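Pamville refit, progress report for May
Prepared by Leandro Marín for Zhenhua Liang

The new worktables are in, and the schedule says that makes the room finished. I would hold off on that. Ornisico billed us for 188 hours of fitting, and I still can't match around 43 of them to any work order.

The pale tops were chosen over the darker ones on the promise that they would brighten the room and wipe down easily. The first claim seems fair near the middle of a table. The second I'll believe after a full season of use - the supplier's leaflet is all we have so far.

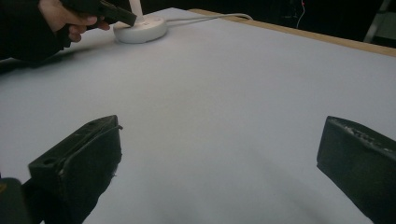
Pale gray-white tabletop, Pamville room.

Alcaraz wants the final payment released Monday. My advice is to keep back $529 until the missing hours are explained in writing. Storage shelving has not been ordered, and the quote from Grelent expires before the next report.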